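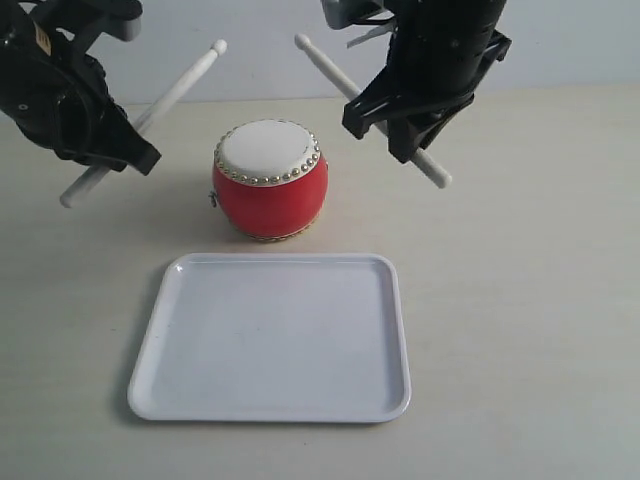
Magazine > Features > Work and Machines

The drum belongs to Corrado Russo's daughter, who has outgrown it. For most of September it has spent its days on a table at Fedgate, where Russo and one colleague are teaching a pair of robot arms to play it.

Playing is a generous word. The task, as written on the sheet by the door, is to pick up both sticks from the white tray, strike the drum, and put the sticks back. A person can do it without looking. For the arms it has to be shown, over and over, by someone at the controls who moves both grippers by hand while the system records what the cameras see and where every joint is.

One run through the task is called an episode. The goal for this task is 800 of them. When I visited, the count stood at 207, and by the time I had finished my coffee it was 213.

Russo drives in the mornings. He used to repair accordions, and he says the patience carries over. He lowers the left gripper first, closes it on the shaft, waits, then brings in the right. The trouble is the angle. A stick picked up too near the butt end swings when the arm moves. One picked up too near the tip leaves nothing to hit with.

"You learn to go for the middle and not fuss," he said. "If I fuss, the robot learns to fuss."

Between episodes he moves things. The tray goes a little to the left, or gets turned. The drum slides back. If everything sat in the same place each time, the model would learn the place and not much else. The team keeps a list of starting positions called Barbieri, after the street the old office was on, and works down it in order.

Failed runs are a sore point. A dropped stick used to mean deleting the episode. Now, if the driver recovers and finishes, it stays in with a tag. The labeling tool, Drutano, is slow with tags, and Russo keeps a paper notebook as well.

A first model will be trained when they reach the halfway mark. An earlier one, built for a task with cups at the Flarcombe site, did well until the lights were changed, and then reached for shadows. Russo now raises and lowers the blinds as part of his routine.

At noon he handed over the controls, wrote the last episode number in his notebook and went to find lunch.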